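Chapter 7
Where Things Live: Storage and the Order of a Small Home

Opening

Every household has a set of rules about where things are kept, and in most households the rules have never been written down. A guest who wants a glass of water will open two or three doors before finding the glasses. The person who lives there opens the right one without looking. The knowledge is in the arm and the hand, and it took months to get there.

In Chapter 6 we studied how a room is divided by activity: cooking, sleeping, washing, study. In this chapter we go one step smaller. We look at shelves, cupboards, drawers and boxes, and at the decisions people make when they put an object in one place and leave it there. The subject may seem too simple for a course in home management. The students who have taken this course before you did not find it simple once they began to keep the storage diary that is described at the end of this opening.

After working through the chapter you should be able to explain the difference between open and closed storage, to use the terms reach zone, resting place and working place correctly, to draw a storage plan for one wall of a room, and to discuss why two families in identical apartments may store the same goods in very different ways.

A case to begin with

The town of Brumley has a row of apartment houses which were built for the workers of a flour mill. The apartments are narrow, and all of them have the same plan: one kitchen, one main room, one bedroom and a passage which is too thin for furniture. Nusrat Kazmi moved into one of these apartments with her mother in March. On the floor above lived Rizwan Gondal, who had been there for seven years.

The two kitchens had the same walls and the same window, and at first the two tenants owned almost the same number of pots. Mr. Gondal kept everything behind doors. His plates were in the high cupboard, and his rice, flour and lentils were in tins in the low one. The counter held a kettle. When he cooked, he took out all that he needed before he lit the stove, and when he had eaten he returned every item to its cupboard.

Ms. Kazmi's mother could not work in this manner. She had pain in her shoulders and did not like to lift her arms, and she was used to a kitchen where she could see what she had. The daughter took the doors off the lower cupboards and put up two more boards at the height of the elbow. The bowls and the cooking pots stood there in the open. The high cupboard was given to winter blankets, which were needed only a few times in the year.

Each tenant, on visiting the other, thought that the other kitchen was badly arranged. Mr. Gondal saw dust on the open boards. Ms. Kazmi's mother saw a kitchen in which an old woman would have to stand on a chair to get a plate. Both of them were right about what they saw. A storage plan can be judged only when we know who will use it, how often, and with what strength in the arms.

Keep this case in mind. We will return to the two kitchens in Section 7.3, where you are asked to draw a plan for a third tenant, a young man who works at night and has a small child.

Some terms

The resting place of an object is where it stays when it is not in use. The working place is where it is used. For a bread knife, the resting place may be a drawer and the working place is the board beside the bread. The distance between the two places is called the carrying distance. In a small home the carrying distance is usually short, but it can still be inconvenient if there is a door, a corner or another person in the way.

The reach zone is the part of a wall that a person can use without bending the knees and without rising on the toes. It is different for every person. A child of seven and her grandfather share only a part of their reach zones, and this shared part is the most valuable storage space in the home. Many families fill it with objects that are seldom touched, only because these were the first objects to be unpacked.

Closed storage has a door, a lid or a drawer front. It protects from dust, light and the eyes of visitors. It also hides things from their owner, and food is often bought a second time for this reason. Open storage has no front. It makes an object easy to find and easy to put back, but whatever is kept there must be cleaned more often.

Divided storage can be open or closed. The space is separated into compartments by uprights and boards, so that each object or group of objects has its own cell. Old post offices used divided storage for letters, and schools use it for shoes and lunch bags. In the home it is found most often in a simple shelving unit with several columns. A plain bowl can have a whole compartment to itself, and some people are uneasy about this because they feel that space is being lost. We will discuss this feeling in Section 7.2 under the name of the filling habit.

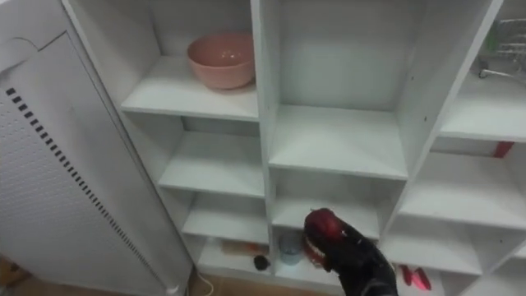
The filling habit

An empty shelf does not stay empty for long. Families who move to a larger home often report that after one year they have no more free space than they had before. The goods have grown to the size of the walls.

There are two common explanations. The first is that people buy more when they have room for more. The second is that people stop giving things away, as there is no longer any pressure to do so. The second explanation is the more useful one for our purpose, as it points to a practice that can be changed. A household which sorts its goods only when it has run out of room will sort them seldom, and in a bad temper.

A furniture workshop called Rana, which supplied many of the Brumley apartments, used to advise its customers to leave one compartment in each column free. The advice was printed on a card and tied to the unit with string. The free compartment was meant for things on their way to somewhere else: a borrowed dish, a coat button, a letter that must be answered. We shall call this a transit shelf. It works well as long as it is emptied on a fixed day. Without a fixed day it becomes an ordinary shelf, and a rather untidy one.

How the chapter is arranged

Section 7.1 deals with measuring. You will need a tape, a pencil and the help of one other person, preferably of a different height from yours.
Section 7.2 treats the filling habit and the transit shelf in more detail.
Section 7.3 returns to the two kitchens and adds the third tenant.
Section 7.4 is about labels, and asks when a label helps and when it only annoys.

The storage diary

Choose one cupboard, shelf or drawer in the place where you live. It should hold at least 31 objects, and you should not tidy it before you start. Make a list of the contents. Then, for 40 days, put a mark beside an object each time someone takes it out. If you share your home, hang the list where the others can reach it and ask them to make marks also.

Do not move anything during this period, even if you become impatient with the arrangement. At the end, write one page on which objects were used most, where they stood, and whether you would now give them another place. Bring both the list and the page to class before we begin Section 7.3.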